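Furniture Care, Level 2
Session 6: Upholstered dining and occasional chairs
Tutor: Ebise Gebretsadik

Read these notes before the practical. Bring two clean cloths, a soft brush and your record sheet. Room 202 is booked until the end of March.

6.1 Before you start

Look for the care label first. It is usually under the seat or stapled to the webbing. If there is no label, treat the fabric as delicate and test a hidden patch at the back edge. Leave the test for a full day.

Write down what you find before touching anything: stains, pulled threads, flattened pile, loose joints. Clients remember marks that they had stopped noticing, and the record sheet settles it.

6.2 Pile fabrics

Velvet and velvet-type fabrics have a nap. Stroke one way and the surface looks dark, stroke the other and it looks pale. Patches of lighter colour on a seat are often just nap lying in a different direction. Brush them before deciding that the fabric is worn or faded.

Order of work:
Vacuum on low with the soft head, seams last.
Brush along the nap.
Wipe with a well wrung cloth, in long strokes, one direction only.
Brush again while damp.
Leave to dry away from radiators.

Do not scrub. Do not soak. A spill is blotted from the outside in, with the cloth pressed down and lifted.

6.3 Woven and padded backs

Dust collects where the straps cross. Use the crevice head or a dry paintbrush and follow each strap along its length. Pulling straps apart to get between them stretches the padding. Metal parts of the frame are wiped separately with a dry cloth, so that dirt from the metal is not carried on to the upholstery.

6.4 Working position

Stand at the front of the chair and work with both hands. One lies flat on the cushion and keeps the cover from shifting, the other holds the cloth. Press lightly.

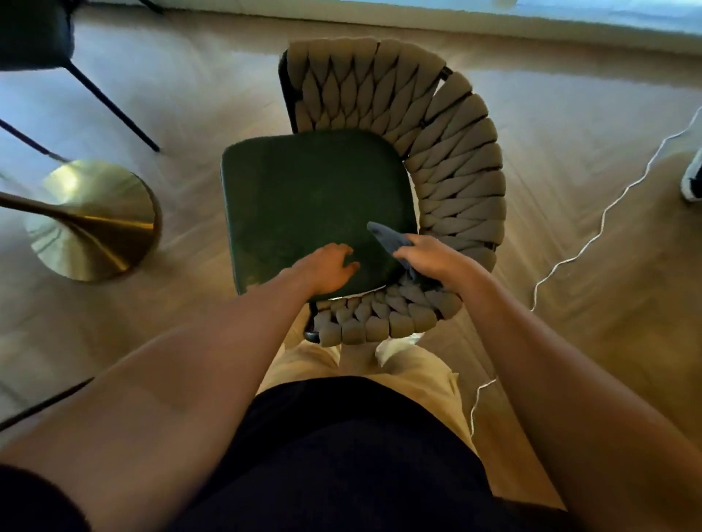
Bontu Beyene asked whether the flat hand leaves a print in the pile, and said that on the Onda chairs she had found it better to hold the cushion by its side seam. It can leave one on a deep pile. The final brushing normally lifts it, but the side seam is a good alternative where the cushion is firm enough to grip.

6.5 For next time

Complete record sheet 3 for one chair at home or at work. Read the Hailu handout on leather, pages 1 to 4. Anyone who missed the Fander workshop should collect the fabric samples from Room 185.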